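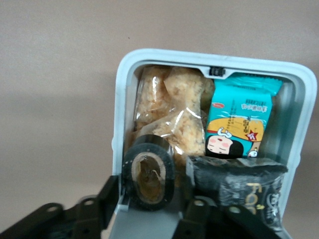
Can the public see the Millik packing robots at work?
Anyone who books a place can. Millik is opening its test hall in Bivelden to visitors in July, with tours running from 9:30 a.m. until the last group goes in at 4 p.m.

Millik opens Bivelden test hall to the public for a day in July

BIVELDEN – Millik, which builds and tests robot arms for small packing and order-picking operations, will hold an open day at its Bivelden test hall in July. Visitors will be able to watch the arms pack mixed goods into plastic containers, talk with the people who run the tests, and try guiding an arm by hand at a separate station.

The company has shown its machines to customers by appointment since it moved into the hall, but this will be the first time that people without a business reason to visit can come in.

Each tour lasts 60 minutes and takes in two working areas. The first is the packing area, where arms with cameras near the gripper handle the sort of items found in a small mail order or a staff vending restock: snack bags in clear film, foil packets, rolls of tape. The second is the bench where grippers are taken apart, measured and fitted with new fingers.

"We get asked all the time why we test with snacks," said Raphaël Texier, who manages the hall. "A cardboard box is easy. It has flat sides and it stays the same shape when you hold it. A bag of something flaky changes shape every time you touch it, and if you squeeze it as hard as you would a roll of tape, you have crumbs. Our customers ship both in the same container, so we test both in the same container."

Clear packaging is a particular subject of the demonstration. Wrinkled film throws back light, and the bright streaks move as the arm moves. Dark foil does something similar. Staff will show visitors the live view from a wrist camera on a large screen next to the packing area, so that people can compare what they see from behind the barrier with what the arm has to work from.

The arms will be running Coste, the company's own planning software. Coste picks a grip point for each item, decides how hard to close, and stops the arm if the item is not where it expected. Ginette Tanguy, who leads the Coste team, said the stops will be left in during the demonstration.

"We are not going to run a rehearsed loop," Tanguy said. "Visitors can hand us the order in which things go in, and we will enter it. Some of those orders will work the first time. Some won't, and then somebody on my team will explain what the arm was waiting for. I would sooner people saw that than a video."

A preview for schools took place in the spring, when 56 students from two technical programs in the Bivelden area came through in small groups. Their questions have shaped the July program. Most of them wanted to know how the fingers are made and why there are so many mounting holes in the brackets, so the gripper bench, which had been planned as a display, will be staffed all day. Adi Setiawan will be there in the morning and Tiago Henriques in the afternoon. Both will have worn-out parts on hand that visitors can pick up and look over.

"The short answer on the holes is that we change our minds a lot," said Henriques. "You want to move a finger a little outward for a wide item, and you don't want to machine a new bracket to find out if it helps."

The hand-guiding station is at the far end of the hall and is open to visitors aged 12 and over. A visitor holds a handle, leads a slow-moving arm to an item, closes the gripper with a button and sets the item down in a container. The station is limited to one person at a time and there may be a line. Children under 12 are welcome on the tours with an adult.

The day is being organized with Werkby, the shared workshop next door, which will open its wood and metal rooms during the same hours. Werkby members have made the barriers and the viewing steps for the packing area. Visitors do not need a ticket for the Werkby side.

Njoroge Gachanja, who coordinates events at Werkby, said the two buildings have shared a loading yard for years without much reason to walk into each other's halls. "Our members hear the compressors through the wall and that's as far as it goes," he said. "We've got people here who repair looms and people who build cargo bikes. They will have opinions about those grippers, and I think the Millik people want to hear them."

There are 398 tour places in all. Booking is free and opens two weeks before the event on the Millik website, where the date and the start times will also be posted. Up to four places can be booked under one name. Places not claimed ten minutes before a tour starts will be given to people waiting at the door.

Practical information

Visitors should come to the yard entrance and not the office door, which will be closed. Closed shoes are required in both buildings. Safety glasses are needed only at the gripper bench and will be lent out there. Coats and large bags can be left inside the entrance.

The hall is on one level and the tour route can be used with a wheelchair. The viewing steps cannot, but there is a space at the front of the packing area with a clear view of both the arms and the screen. The hall is noisy at times – ear defenders in adult and child sizes are available on request.

Photos are allowed for personal use except at one marked customer cell. Parking in the yard is reserved for visitors with a disability permit. Coffee and cold drinks will be sold by Werkby members in the yard until 5 p.m.

For the press

Reporters and photographers can visit the packing area from 8:30 a.m., before the first public tour. Raphaël Texier and Ginette Tanguy will both be available for interviews until 9:15 a.m. and again over lunch. Filming of the arms is possible by arrangement and a member of staff will be present. Please let the Millik press desk know in advance if you plan to bring lights, as these affect the wrist cameras.

About Millik

Millik designs grippers, arms and planning software for small packing and order-picking operations. Its test hall and offices are in Bivelden.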